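Section 4: Setting Up the Rustico Under-Shelf Drawer Kit

Read this section before you open the bag of screws. The printed leaflet packed with the Rustico kit covers the same ground in six drawings, and the third one shows the rails the wrong way around. If the leaflet and this page disagree, go with this page.

Before you start

The kit hangs open trays from rails under a shelf or cabinet. The box says it "fits any shelf." It doesn't. The shelf must be solid wood or thick board, and it must be deep enough for the full rail. Glass shelves, wire shelves and hollow-core boards are out, whatever the label claims.

You will need a pencil, a tape measure, a small level and a hand screwdriver. The box also says "no tools required," which seems to refer to the trays and ignores the rails.

Lay out the parts and check them against the card. If a rail is bent, send it back. Bending it straight by hand will leave a kink that you will feel every time the tray goes past it.

4.1 Marking the rails

1. Empty the shelf above and the space below.

2. Turn one tray upside down and hold it against the underside of the shelf where you want it to hang.

3. Trace both long edges lightly in pencil.

4. Measure between the two lines at the front, then again at the back. The numbers must match. A gap that narrows toward the back will grip the tray halfway in.

5. Set the front end of each rail 50 mm behind the front edge of the shelf. The leaflet allows you to bring it flush. With a flush rail, the tray rim catches on most cabinet doors.

Note: The paper template supplied with the Villa size was printed from the older Tudar drawing. The hole spacing is off. Use the rail itself as the template and throw the paper one away.

4.2 Fixing the rails

1. Hold the first rail on its line and mark the hole centers.

2. Start each hole with the point of a nail or a bradawl.

3. Drive the front screw, then the back screw, leaving both a half turn loose.

4. Check the rail with the level.

5. Tighten by hand and stop when the screw head sits flat.

6. Repeat for the second rail.

Caution: Do not use a power driver. The screws are soft and the heads strip easily.

Caution: Check the length of the screws against the thickness of your shelf. The supplied screws will come through a thin board, and the points are sharp.

The adhesive pads in the small envelope are sold as an alternative to screws. I would not hang anything from them that I minded picking up off the floor. They are fine for holding the rail in place while you mark it.
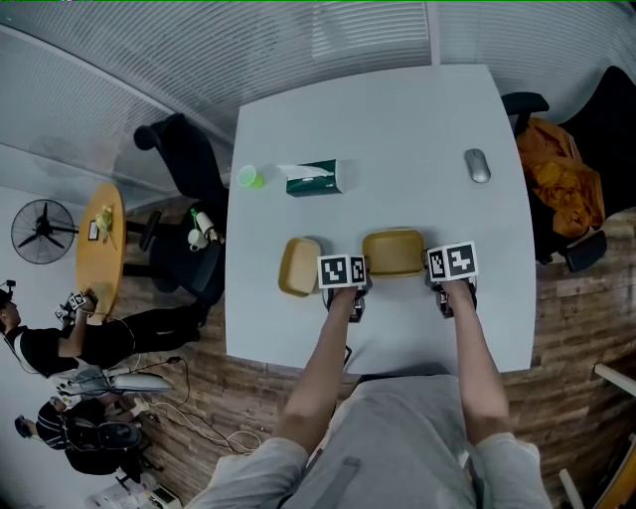 Tustport, July 26, 2021

Changes to this section from the May printing: the load figure has been lowered, the advice on wax has been taken out, and step 5 in 4.1 is new. Merle Fairweather checked the steps against a kit bought off the shelf, with the parts as they came.

4.3 Hanging the trays

1. Hold the tray level by its short ends, one hand at each.

2. Bring the rim up to the front of both rails at the same time.

3. Slide it back slowly. Stop if one side leads the other, pull the tray out and begin again.

4. Push until you feel the stop.

5. Pull the tray forward and back a few times while it is still empty.

Note: The stop is a small bump in the rail. It will slow a tray down. It will not hold one that has been yanked, so the phrase "safety stop" on the box deserves some doubt.

4.4 Loading

The most you should put in one tray is 700 g. The carton gives a higher figure, but it doesn't say whether that was measured with the tray closed or pulled out, and a pulled-out tray is the one that fails.

Put heavier things toward the back. Keep liquids, knives and anything hot out of the trays altogether.

Caution: Do not stack a second tray inside a hanging one.

4.5 If something goes wrong

The tray sticks partway. Measure the gap again at the front and the back. If it is uneven, loosen one rail and move it. Do not grease or wax the rails. Wax helps for a week and then collects crumbs.

The tray rattles. Check for a loose front screw. Some rattle remains in the Villa size even when everything is tight, and we haven't found a cure worth recommending.

The front of the tray droops. Take some weight out. If it still droops empty, the rim has stretched and the tray needs replacing.

A screw turns without biting. Move the rail 2 cm back and start fresh holes. Filler may hold for a while, but don't count on it.

4.6 Cleaning

Wipe trays with a damp cloth and mild soap. The card says they can go in the dishwasher. Darcy Te Moana put 2 through a normal wash and neither would run on its rails afterward, so wash yours in the sink.

Check the screws again after the first month of use.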